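Print
E-mail

The Blue Sheet

Puspita Sumampouw did the linen on the afternoon the rain started. She had been putting it off since May.

The closet at the Sitompul house held three shelves, and her aunt had filled them all. Towels were on top, then blankets, then the sheets nobody used because they fit no bed in the place. Puspita carried everything to the bedroom and sorted it by feel. Thin things went to the left. Anything fuzzy went to the right.

Her brother called from Pakholm while she was folding.

"Did you find the paper?" he asked.

"What paper?"

"The locker receipt. Number 2798. She said it was in with the towels."

"She said a lot of things."

"Just shake them out – please."

She put the phone on the windowsill and shook them out. A button fell from one. Two bus tickets to Skomura fell from another, both unused. She put the tickets in her pocket and didn't mention them.

The printed sheet was at the bottom, the one with blocks of grey and light blue and cream. Her aunt used to hang it across the doorway when company came, so they wouldn't see the ironing. Puspita had hidden behind it when she was nine and listened to the grown-ups argue over the Firketti loan. She had understood the numbers and nothing else.

She hung it up again to get the creases out. Then she went back to the small white things, which were soft and wouldn't stay square. She folded one, and it slid open, and she folded it again.

"Anything?" said the phone.

"Not yet," she said. "I still have the white ones to do."

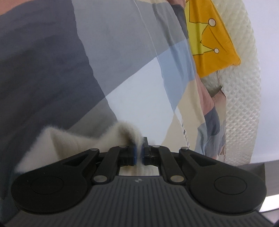

He said he would wait. She could hear a kettle at his end, and then a chair being pulled out, and she picked up the next one by its corner.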